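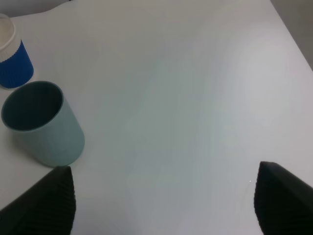

The Moss Tray

My aunt left me the moss tray and the debt that went with it, and of the two it was the tray that kept me awake.

I should say that I knew nothing at all about miniature landscapes. I knew that my aunt made them, in the way that one knows an uncle plays bowls, and I knew that when you visited her in Trarnmont you had to move one off a chair before you could sit down. They were on the windowsills and the stairs and the edge of the bath. She built them in shallow dishes out of moss and grit and bits of root, and she called them her hills, so that a telephone call might be interrupted with "Hold on, I've got to go and water my hills," and off she would go, leaving you listening to the clock in her hall for the best part of ten minutes.

She was 72 when she died, which she would have told you was no age for a hill.

Most of them went to the people in her club, who came one after another through a wet December afternoon with cardboard boxes and old towels, and who were all very kind and all very anxious to be the one who took the valley with the juniper in it. I made tea until I ran out of milk and then I made it without. By the evening the house had a bare, surprised look, and there was only one dish left, on the kitchen table, with a label tied to it on garden string. The label had my name on it. Underneath, in her square capitals, she had put: NOT FINISHED. DO NOT LET ANYONE HELP.

It was an oval tray of brown clay, as long as my forearm. One end of it was a proper landscape, the sort I had grown up moving off chairs: a long green ridge, then a drop, then some rough ground with a grey lichen over it that looked for all the world like scrub seen from a train. The ridge ran down towards the middle of the tray, getting lower and softer, and then it stopped. The other end was plain raked grit. It might have been a lake, or a plain, or the place where she had been called away to answer the door.

The debt was to Hundex, who sold her the clay and the grit and the special tweezers. It came to 70 pounds, and I paid it over the telephone to a very nice woman who wanted to know whether I would be keeping the account open. I said no. Then I looked at the tray, and I said that perhaps she had better leave it for the present.

I took it home on the bus, on my lap, with my coat round it. It was a long ride and it rained all the way, and a small boy across the aisle stared at the ridge so hard and for so long that in the end I tipped it a little so he could see over the top. He asked me who lived there. I told him I didn't know yet, I had only just got it, and he nodded as if this was quite usual with new houses.

I put it on the table under the north window and for some weeks I did nothing but keep it alive, and very nearly not that. My aunt had left a notebook, but it was written for herself and took a good deal for granted. "Mist as usual," it said. "Less if they sulk." How did you tell when moss was sulking? I misted in the morning and I misted at night, and the green went a bit yellow along the top of the ridge, so I stopped, and it went brown, so I started again and worried. I got up once at three in the morning to look at it with a torch. There is something about a hill with torchlight coming along it from one side. I had to sit down. I could see every fold in it, all the small dry gullies and the places where water would have run, and I thought of her bent over the kitchen table with her glasses pushed up, making gullies for a rain that would never be anything more than a squirt from a bottle.

By the time the days began to draw out the moss had decided to put up with me, and I started to think about the other end.

My first idea was to carry the ridge on. It seemed the natural thing. I sent off to Hundex for a bag of the same clay (the nice woman said she was so pleased) and I bought sheet moss from Bitar, the nursery out past the ring road, where they keep it in trays in a cold tunnel and let you lift up the corners to see what the backs are like. I mixed the clay on a breadboard. I built it up and pressed it and scored it with a fork, and I laid the moss over it like a person tucking in a child, and when it was done I stood back, and I had made a draught excluder.

I can't put it any better than that. Hers was a hill and mine was a long green sausage. I took it all off again and raked the grit, and felt that I ought to apologise to somebody.

The second idea was a village. I am not proud of the village. There is a shop called Pullico that sells little resin cottages and little bridges and a little man fishing, and I came home with a bag of them and set them out on the grit, and spent a whole happy evening moving the church about. It really was very pretty. But the trouble with a cottage is that once it is there you know exactly how big everything is. Before, that ridge could have been 3000 feet high and a day's hard walk from end to end. Put a cottage at the foot of it and it was a bank you might roll down after a picnic. I took out the cottage, and the hill got up again. I put the cottage back and it sat down. I did this several times, I'm afraid, just for the pleasure of it, and then I put the whole village in a drawer, all but the fisherman, who went on the windowsill and seems to like it there.

There was a third idea, with a mirror in it, and I won't go into that.

It was at this point that the club wrote to me. They were holding their spring show in the hall at Trarnmont, and they meant to have one table given over to my aunt, with all her hills together for the day, brought back from wherever they had gone to. There would be 7 of the large ones and as many of the small as people could carry. Would I bring mine? And if it would be of any use, a number of them had some experience with ridges, and would be only too glad to come over beforehand and help me finish it off.

I read that last part twice and went and looked at the label.

Now, I had always taken the label as a piece of her fierceness. She was fierce about her things. She once sent back a birthday cake because the icing had a landscape on it and the light was coming from two directions. So I had thought she meant that the tray was for me to finish, and that I must do it by myself and do it properly, and all that spring I had gone about under it as you go about under an exam. But I was standing there with the letter in one hand and the sprayer in the other, and the sun had got round to the side of the house, as it does for a short while at that time of year, and it was falling along the table. The shadow of the ridge had gone out over the grit.

It was a long shadow and it had a shape. It ran on from where the moss left off, lower and lower, with the drop in it and the rise after, and it went across that bare raked ground right to the lip of the tray. I misted, since I had the sprayer in my hand, and the wet grit went dark and the dry stayed pale, and there was a shore. I stayed and watched it. The sun moved, and the shore moved with it, and after a bit it all slid back up into the hill and was gone, and the grit was grit again.

I don't say that she planned it. Her kitchen faced quite another way, and she may well have meant to put a pine wood there, or a bog, she was fond of a bog. All I know is that I rinsed out the fork and the breadboard, and wrote back to the club to say thank you, I would bring it just as it was.

So that was how I came to be on the bus again in March 2025 with my coat round a hill. The hall was very warm and smelled of floor polish and wet leaf. They had covered a long table in grey cloth, and there they all were, the one from the bath and the ones from the stairs and the valley with the juniper, which had grown, and whose new owner hovered beside it with a paintbrush, flicking off dust. I hadn't thought I would mind seeing them. I had to go and study the raffle for a while.

They had left a space for mine at the end by the window. A good many people stopped in front of it. A man in a tweed cap told me that the moss was in lovely condition, and I went as pink as if he had said it of my own complexion. Two ladies agreed that it was a shame she never got to the other side. One of them said very gently that if I ever wanted a hand with it, she had a marvellous way with clay, it was all in the wrists, and I need only ring.

I said that was ever so good of her. I said I was still thinking about it. Then I borrowed her chair, as my feet were hurting, and sat down at the end of the table to wait for the sun to come round.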